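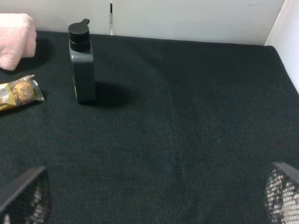

Dark green twill, with the crease still in it.

I've been trying to learn to sew my own curtains since March, and I have opinions now. So many opinions! If you came over from the knitting posts, sorry, it's all fabric for the foreseeable future.

It started when we moved to Skistbridge and got a living room with three windows, every one a different width. I priced ready-mades at Fairclough and nothing came close to fitting. The made-to-measure quote was more than I paid for my first car (a rusty hatchback, but still). So I bought a secondhand Jolau machine from an ad on the community board and told myself I'd have them hung by the long weekend. I did not have them hung by the long weekend.

The measuring was the first thing to go sideways. I measured the glass. You want to measure the rod, and then add a good bit for fullness, otherwise your curtains sit there flat as a bedsheet. I found this out after cutting, naturally, and that first panel is now a dog bed cover in my favourite shade of mustard. 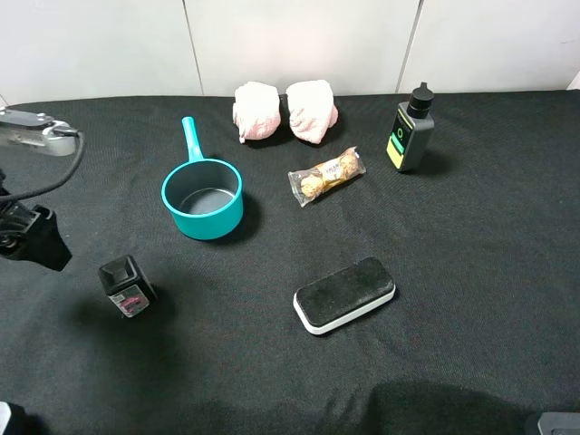 Then there's shrinkage. I never used to prewash anything, being lazy and impatient, and my mum's voice in my head wasn't enough to change me. What changed me was a cotton blend that came out of the dryer 5 cm shorter than it went in, already hemmed. I sat on the laundry room floor for a while after that one. These days everything goes through a warm wash and a tumble before the scissors come anywhere near it, even when the bolt says preshrunk.

Colour is the part I still dither over. I brought home swatches of grey, charcoal and a deep green and taped them beside the window for a week. The charcoal looked smart at noon and like a funeral parlour by suppertime. Green won, though my other half maintains they're all the same colour after dark – fair enough, I suppose.

And thread! I cheaped out on a 200 m spool from the bargain bin and it snapped every few inches. The Vurmont polyester I switched to has behaved beautifully so far, and I've stopped swearing at the bobbin (mostly).

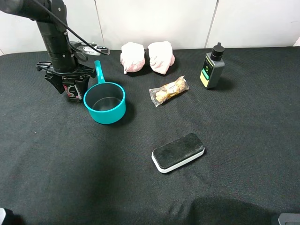 Getting the hems straight

My old method was to pin the hem on the table and hope. Now I hang the panel unhemmed for a few days, let it drop, and mark it in place with chalk while standing on the kitchen stool. It takes me 30 minutes a panel and my knees complain the whole time. I fold the hem double and press it before I sew, and I go slowly over the side seams where it gets thick. Two windows are done. The last one is the wide one over the radiator, and I still haven't decided whether to line it.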